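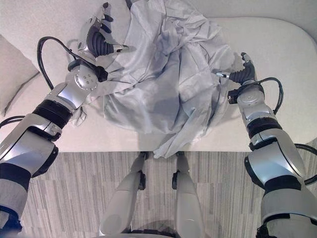

Hands at the folding table, cloth still in a heap.

pilis_lates
So this is what we've got at Kusuma now! I do housekeeping for the serviced flats, and since December the robot's had the small stuff while we do beds and bathrooms. My wrists love it. My hours, less so – I'm down to 40 a fortnight.

gosora_gal
Ours does up to 53 pieces a shift and I can do 100 before lunch. Who's saving what exactly?

pilis_lates
Fair, but it doesn't need to beat me, it just needs to plod on while I'm upstairs (and I hate folding anything silky, it slides everywhere).

ondum_nights
Don't agree with either of you. Speed isn't the problem, it's that the new starters never learn the folding side. At Ondum they only get shown how to mind the machine. Then it stops and they're stuck.

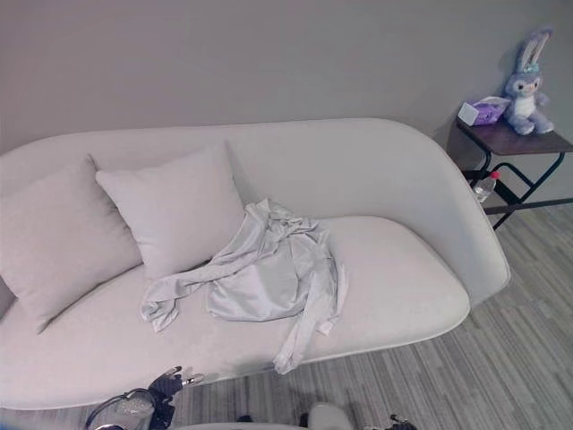
gosora_gal
Who picks up the clothes left on the sofas at yours, you or the robot?

pilis_lates
It's the robot's job on paper, but we still do it whenever a flat's needed by two o'clock.

ondum_nights
And is that in your hours?

pilis_lates
Nope. I've asked. Flat 402 alone ate half my break yesterday, so I'm writing them all down now.

gosora_gal
Good, do that. We got ours added back after a month of nagging.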